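Sorting Before the Wash: Notes from the Potdale Laundry Morning

May 19, 2023

The spring laundry morning at the Potdale hall brought in 54 bags, which is more than we had in November and more than the two machines in the back were really built for. Everything got through by closing time. Several people asked for the sorting notes to be written down, so they are printed below, along with a few changes for next time.

Most of the trouble we have with laundry starts before the machine is switched on. A bag gets tipped straight into the drum, the lid goes down, and a dark sweater comes out covered in white fuzz. The extra step is to take each thing out of the bag, hold it up by a corner and look at it. Check the front, then turn it and check the back. Empty the pockets. Close zippers and undo buttons. Turn knits inside out.

Whites

White cotton gets its own basket and its own load. Shirts and other large pieces should be shaken out before they go in, as a balled-up shirt hides its marks in the creases. Small dark specks are easy to miss on a white shirt, and so is a faint brown smudge. If you find one, put a clothespin next to it so whoever is at the sink can see where to work. Rub a little liquid soap in, leave it for 26 minutes and rinse in cool water. The odd number comes from the old kitchen timer, which runs slow, and we have all gotten used to it.

Do not put a marked shirt in the dryer until the mark is gone. Heat sets a lot of stains, and after that there is not much we can do.

Darks and knits

Navy, black and dark brown can go together. Knits with ribbing at the cuffs or hem need more care than T-shirts and jeans. They hold a lot of water and stretch under their own weight, so lift them from underneath with both hands - don't pull them out by a sleeve. A heavy knit can rest over the side of a basket for a minute while you clear a space, but it should be laid flat to dry. Anything with a wool label goes on the separate table and is done by hand.

Mi-kyung Wang has offered to take the hand-wash items again. Please write your name on a piece of tape and stick it to the bag. Last time two gray cardigans went home with the wrong people, and it took a week to swap them back.

Baskets

We have switched from cloth bags to plastic baskets with holes in the sides. Damp things get some air in them, and you can see the color of a load without digging through it. They also wipe clean. The ones from Plastotby have held up well, and we will buy a few more when the money from the bake sale comes in. Please don't stack them when they are full. The rims bend.

If you bring your own basket, put your name on the bottom. Aoife Keogh is still holding one that was left on the McIntyre Street side of the building, and she would like the space back.

Clips and pins

The jar of clips has been moved from the sink to the shelf. Use them to keep socks in pairs and to mark stains. The small ones don't hold up a wet towel on the line, so use the wooden pins for that. We started the year with 500 wooden pins and the box is now well down, so please check your pockets and bags when you get home.

Soap

Half a scoop is enough for a normal load. Too much soap leaves whites stiff and makes the rinse run longer. The plain powder from the Gulletow store has worked fine in both machines. Liquid soap is kept for stains and hand washing only.

Folding

Folding was the slow part this time. Large cotton things go much faster with two people, one at each end, and we would like more pairs at the table in the second hour. Small items can be folded by one person. Stack each household's laundry by itself, heaviest pieces at the bottom, and leave the name tape on top until the bag is picked up.

Pickup for anything still on the shelves is through next week, during regular hall hours. There are three bags with no name on them, one of them mostly children's pajamas. If one might be yours, come by and describe what is in it. 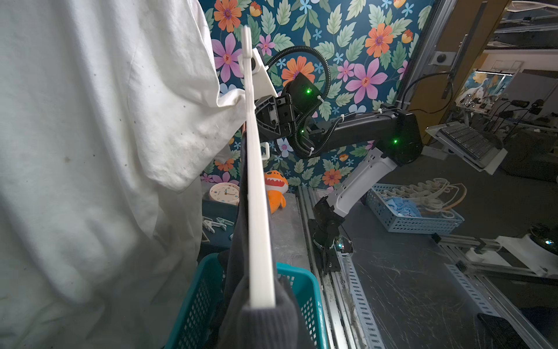 The next laundry morning will be in November, with doors open at the usual time. Please bring bags in early if you have bedding, as a comforter takes up a whole machine. Sign-up for the folding table is on the sheet by the door, and there is room on it for both hours.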